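Notebook, May, after lunch

Picking this up in the middle because yesterday's page got coffee on it and I'm not copying it all out again. Short version: I'm trying to put together one clean timeline of the pay talks at the Trermont substation works, so that whoever has to write the briefing paper doesn't have to wade through the folder the way I did.

The folder is a mess! Everything from the Florkencombe side is in order (offer letters, ballot notices, replies, all in sequence), and then the Moser depot papers are just stuffed in the back, half of them with no date. I spent most of the morning matching them up by the clause numbers. It works better than you'd think. The offers all use the same numbering, so if a reply talks about clause 9 and standby pay, it has to come after the second offer, when standby pay moved there.

What I have so far:

First offer. Flat raise, no change to the housing allowance. Turned down at both sites, and the reply from Moser is one paragraph long and pretty grumpy.

Second offer. Slightly bigger raise, standby pay added, and the allowance left for "further discussion." This is the one that went to a ballot. 2,944 papers sent out across the two sites. I still don't have the returned total, only the notice that says the offer was rejected, so please don't quote a turnout figure from me yet. I know somebody is going to want one.

Third offer. Came with a deadline of 17 days to answer. I've read it 3 times and I still can't tell if the standby money is on top of the raise or counted inside it. The cover letter reads one way and the schedule at the back reads the other. My guess is that the schedule is an old one somebody forgot to swap out, but that's a guess, and I've put a big pencil question mark next to it on the chart.

3:40 pm

Got sidetracked on essential services. I had been assuming that control room staff were simply barred from walking out, and that's what I wrote on the first draft of the chart. Wrong, or at least too simple. The site agreement has a minimum cover list, and people who aren't on the list for a given shift can stop work like anybody else. So the question for the briefing is really how long the list is, and the two sites wrote theirs very differently. Florkencombe lists job titles. Moser lists tasks, so one person could be covered in the morning and not in the afternoon, depending on what they're doing. I love this kind of thing, but it's going to be horrible to explain in two pages.

Crossed out my earlier note about maintenance crews being exempt. Don't use it if you have the old photocopy (the one with the green tab).

Also checked the Brandwood settlement, which everybody keeps bringing up as the model. It's less of a match than I was told. Brandwood settled the allowance first and the wage afterward, and they had a longer agreement, so the yearly numbers look small next to Trermont's even where the money is close. If we do put them side by side in a table, it needs a line underneath saying how long each deal runs. I'd rather leave the table out, personally, but I'll get outvoted.

5:15 pm

Chart is redrawn, in ink this time. One row per offer, one column per site, and a narrow column at the right for things I can't prove. That last column is fuller than I'd like.

Left to do:

Find the returned ballot total, or a proper statement that it wasn't published.
Ask for a clean copy of the schedule to the third offer.
Get the two cover lists typed up next to each other, Moser's tasks on the left.
Check whether the overtime ban was a separate vote or part of the same paper. The Florkencombe notice mentions it, the Moser one doesn't.
Put the Brandwood agreement back on the shelf where I found it. It's on my chair right now.

If anyone needs the folder tonight, it's in the second drawer, and please keep the Moser papers in the order they're in now. I'll start on the overtime question first thing tomorrow. 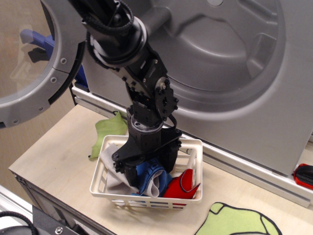
Notebook 9, p. 17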